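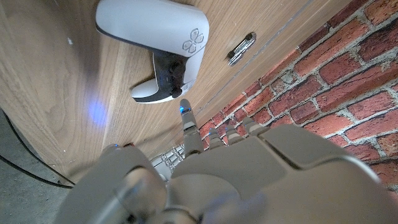

I gave up my game nights in December, and I blame the radio. My sister-in-law had passed on an old Babalola set, the kind with a dial that takes two fingers to turn, and I figured I'd listen for a week and hand it back. Three months later I'm still at it!

Most evenings I start with Ernel, a tiny station out of Hosalham that plays dance records and reads out the ferry times (I don't live near a ferry). About 3,000 people tune in, they say, and I believe every one of them has requested the same waltz.

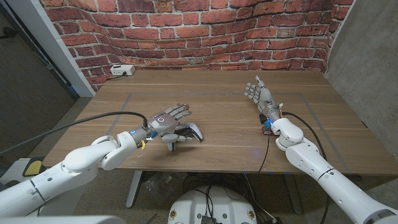 A wooden table and a red brick backdrop.

After ten I go hunting for Musamano, which comes in clear on maybe 13 nights a month – the rest is hiss, and I've grown fond of the hiss too.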